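Listden M12 Fanless Mini PC
Product code 1438

A small, quiet desktop computer for people who keep a lot of windows open. The M12 runs up to three monitors from one box and comes with a light Linux desktop already set up, so it is ready to use once you have made a user account and joined your network.

Who it suits
We sell most of these to home offices and small firms where one person works with live charts, spreadsheets and a browser all day. It also does well as a reception or stockroom computer. It is a poor choice for gaming or heavy video editing, and if that is what you need, please look at the Savar range instead.

Memory and storage
The standard model has 16 GB of memory, which cannot be changed later as it is soldered to the board. Storage is a 512 GB solid state drive in a normal slot, and you may swap it yourself without affecting the warranty. There is a second, empty slot underneath for another drive of the same type. You will need a small cross-head screwdriver to get the base off. Four screws, all the same length. 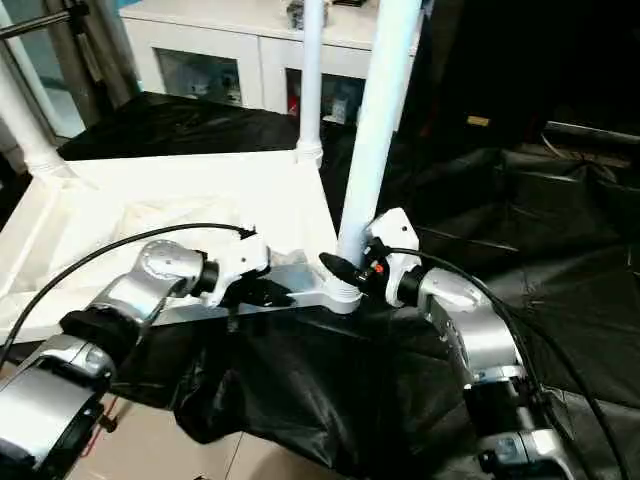 Two arms with white grippers on either side of a white pole.

Displays
Two HDMI sockets on the back and one USB-C socket on the front. All three can be used together. The front socket also carries data, so a monitor with its own USB ports will work as a hub. Older monitors with only a VGA socket need an active adaptor, sold separately. If the third screen stays blank at first start, open Display Settings and turn it on there. The computer will remember it after that.

Software
The M12 is supplied with Comon Desktop, a plain desktop that leaves most of the memory free for your own programs. Two browsers are installed. You can remove Comon and put on another Linux system if you like – the drivers are all in the standard kernel – but our helpdesk can only answer questions about the version we supply. Windows is not offered on this model.

Noise and heat
There is no fan. The case is the heatsink, and it gets warm to the touch under load. Leave a hand's width of space above it and do not stack anything on top. If it gets too hot it will slow itself down before it switches off.

In the box
M12 computer
Power supply with UK plug
Monitor mounting plate and screws
One HDMI cable
Printed setup guide

No keyboard or mouse is included.

Price and delivery
£458 including VAT. Delivery is free to mainland addresses. Orders for the Parry bundle, which adds a keyboard, mouse and second HDMI cable, are packed separately and may arrive a day later than the computer.

Warranty
12 months, return to base. This can be extended at checkout, or at any time before the first period ends. Please keep the outer carton – we cannot accept returns sent in a padded bag.

Stock
Roughly 600 in the current batch. The next batch is due in September and will be the same specification.

Page last updated February 26, 2026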